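Flemby Opens Linen and Household Textile Room in Fivcombe

FIVCOMBE — Flemby, the household goods reuse charity, will open a new textile room at its Fivcombe site in February. The room will receive, sort and fold donated tablecloths, napkins, curtains and blankets for families setting up a new home.

In its trial period the room handled 224 bundles of household cloth, of which 69 were table linens. Each item is checked for tears and stains, folded to a standard size and placed on open shelving by color and pattern. Checks and plaids, including twill weaves in red, pink and white, are kept together so that households can choose matching pieces.
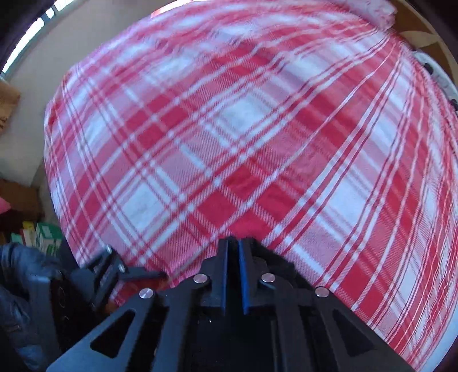
Donations and Opening Hours

The textile room will accept clean cloth items from 9 a.m. to 3 p.m. Donors are asked to limit each visit to 12 items and to remove hooks, rings and pins from curtains beforehand. Pillows and quilts cannot be accepted at this time.

Shelving and folding tables were supplied by Plemau, which has also agreed to provide storage for seasonal stock. Flemby expects to serve over 100 households from the room in its first season.

About Flemby

Flemby collects and redistributes furniture, kitchenware and textiles in Fivcombe and nearby towns. Media inquiries may be directed to the Flemby press office.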